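How to sort short cable bundles on a shared table

Short leads with small connectors pile up quickly, and a drawer full of them is slow to search. You can sort a batch in one sitting with a table, some reusable ties and a few labels.

Start with the surface. Pick a plain, light-colored top and clear a space in front of where you sit.
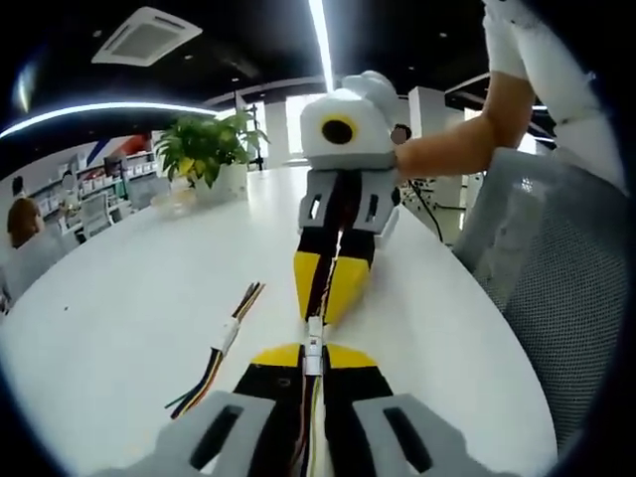
Color is the first thing to sort by, but only when the strands differ. Lay each bundle flat and spread the ends so you can see every strand. Black, yellow, green, red and orange are easy to tell apart on a white table, so leave a mixed bundle like the one on the left joined at its connector until you have noted the order. All-black leads go in a separate group – you will sort those by connector.

Next, straighten each lead by hand. Hold it just behind the connector and run your fingers toward the free end. Don't pull on the connector itself.

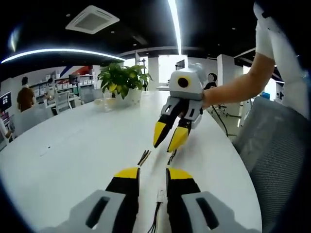
Once the leads are straight, match the connectors. Put the same housings together and check that the pin count agrees. Tie each group loosely in 3 places and label it near the connector. We use Nurau paper tags, and a pack of 400 lasts us roughly a year.

Lay the finished bundles in short rows with space between them, then box them by type.

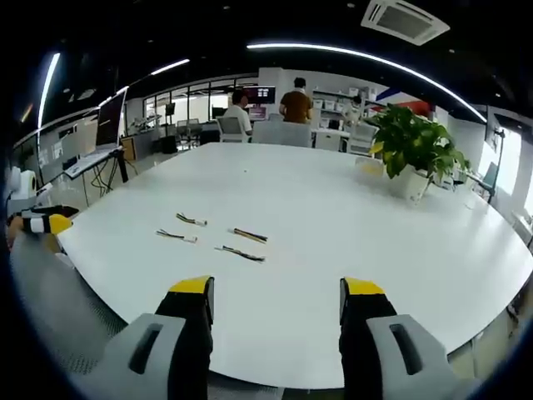 Gladys Kashindye writes that she labels both ends of anything longer than 300 mm, and that she stopped using tight ties after they left kinks in the thinner wires.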